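Moving the print queues off the old server

Mon 26 July

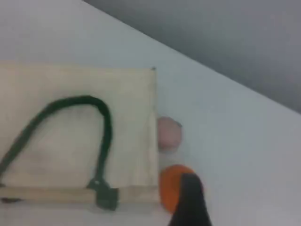

Canvas tote on the table.

The last Windows print server at Grustulgate was retired on Friday evening. It had been on the list since February, when the support contract lapsed and I was told to stop patching it by hand. These are my notes, mostly for whoever inherits the replacement.

The old box held 189 queues. Only 59 of them had printed anything in the previous quarter. I pulled that figure from the event log with a short script, then sent the list to Catarina Simões in facilities, who struck out four more printers that had already left the building. Queues with no jobs were not migrated. Two people have complained so far and both were given a newer printer down the hall.

The new setup is a pair of small virtual machines running Durnier, with drivers packaged centrally and pushed at login. Clients are matched to a queue by subnet. This works well on wired desks. On wireless it does not, as all three floors share one range, so laptops get a default queue and a picker. Splitting the range is a job for the network team — Américo Lobo has the ticket.

Drivers took most of the time. We had eleven versions of what was supposed to be one universal driver, and some of the oldest were unsigned. Durnier refuses unsigned packages outright. I rebuilt the set from two current versions and tested duplex, stapling and tray selection on each model. Stapling failed on the label room unit until I set the finisher option manually. The setting does not survive a driver update, so check it afterward.

Spool storage is the other thing to watch. The default limit is 4,000 jobs per node, and completed jobs count toward it until they are purged. On the first full day we reached 2,798 on node one with the purge interval left at a week. I cut it to 24 hours. Leonor Magalhães in accounts wanted longer retention for reprints, but she can reprint from the finance system.

Rollback was a DNS alias pointed at the old name. I left the alias in place with a short TTL and removed it this morning. One scanner on the second floor still had the old server's IP address typed in directly, and it stopped delivering at 8:40. Fixed from its web panel.

Still open: badge release on the two color machines, and the monitoring template, which reports low toner as a critical fault. I will raise the threshold this week.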